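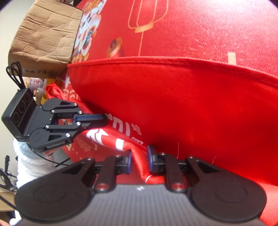

Photo: Udix / handheld collection, folding task

Home News Projects Newsletter Archive Contact

Teaching by folding, one red cloth at a time

Udix has passed 600 recorded takes in its cloth handling set, and the announcement that went round in November made it sound as though the hard part was over. I would like to see a bit more before I agree.

The method is simple enough. A person holds a gripper in each hand and does an ordinary household job with them, and the recordings become examples for a learning system. No arm has to be bought or programmed first. The hope is that a model fed with enough of these takes will later drive a real arm through the same job. Udix is collecting on tables in lived-in rooms, with the clutter left where it is, and I think that choice is a good one. A red fabric with white lettering on it, spread over a red festive table covering, is a much fairer test than a grey towel on a grey bench. If a system can find the hem there, it has learned something about hems.

My doubts start with the counting. The 600 figure is takes, and a take can be a full fold or a few seconds of pinching an edge and letting go. Lulosine, which does the checking, set aside 79 of them and has not published its rules for doing so. Were they blurred? Did the cloth slip? A slip followed by a second try is about the most useful thing a learner could be shown, and I would hate to think those are the ones going in the bin.

Then there is the question of who is folding. People get good with the grippers quickly, and after an afternoon they settle into one way of doing things: one tool pins the edge, the other works the loose part. It looks tidy. It also means the later takes resemble each other far more than the total suggests. Billia's earlier set had 319 takes, fewer than this one, and spread them over many more kinds of cloth. Nobody has yet run the two against each other on the same arm, and until somebody does, the claim that the bigger set is the better one is a guess.

Non-woven fabric is an odd material to lean on as well. It holds a crease and stands up in a loop when you twist it, which a cotton shirt will not do. Dervishi plans to try the trained model on real laundry — socks included, we are told — and that is the result I am waiting for.

The next target is 637 takes, apparently chosen to fill out the batch already booked for labelling. More would be welcome. A list of what was thrown away, and why, would be more welcome still. Udix says the notes on each take will be shared with the set when it is released, but it has given no month for that.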